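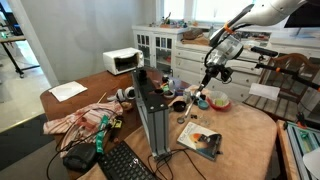 *The Zolley gripper reaching down between the cups and cables on a crowded table.*

## Picking up small, flat things with the Zolley gripper

I've had the Zolley two-finger kit on my arm since March and I'm still a bit giddy about it! Thin, flat objects used to be hopeless with my old jaws, and these slim metal fingers get right down to the tabletop. Setup is quick once you know the order.

1. **Route the cables first.** Leave a loose loop at the wrist, then turn the last joint through its full range by hand. If anything pulls tight, add slack now.
2. **Set the table height.** Lower the fingers onto a sheet of paper until it just drags, then save that as zero. On a blanket or other soft cover, set zero again – the fleece kind can throw you off by 2 mm.
3. **Turn the force down.** The kit ships at 210 on the force slider (way too keen for a glass jar). I run 75 for nearly everything.
4. **Come in from straight above.** On a crowded table a slanted approach knocks over the cups. Stop just over the object, check both fingertips, then go down slowly.
5. **Close, wait a beat, lift.** That little pause helps more than any other setting I've tried.

My one gripe is the printed guide, where steps 2 and 3 are swapped. Houshang Sadeghi posted a corrected version on the Imow forum, and it's the one I keep open while I work.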